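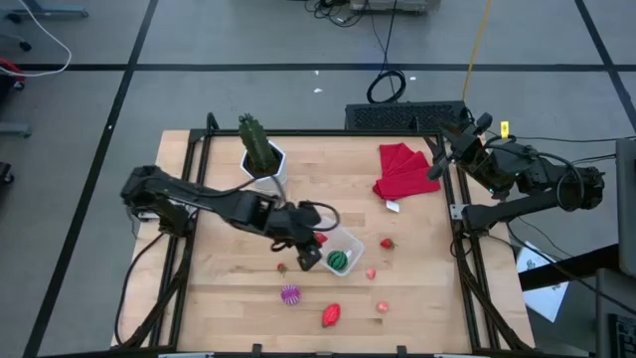 Issue 10 | Page 2

The long way to Suscombe

I have a weakness for slow buses. Give me a timetable with a footnote in it and I'm happy for the afternoon, so when the paint was still drying in my hallway and I had to be out of the house, I caught the one from Dutbridge to Suscombe and rode it to the end.

It takes ages! It goes out past the Fitzsimmons feed store, doubles back for the school (even when school's out), then crawls up the hill behind a tractor if you're lucky and two if you're me. The woman across the aisle had a tray of tomato seedlings on her lap and offered me one before we'd left town. I took it. I'm weak with tomatoes too.

Suscombe has 3,202 people, according to the sign, and one very good bakery. I had a cheese roll and then a second cheese roll, and walked down to the river to look at the footbridge everybody back home argues about. It's fine – a bit green, maybe. I liked it.

I missed the 2 o'clock back and had to wait on the bench outside the Wolari café, holding my tomato plant, until the next bus came up the hill with its lights on.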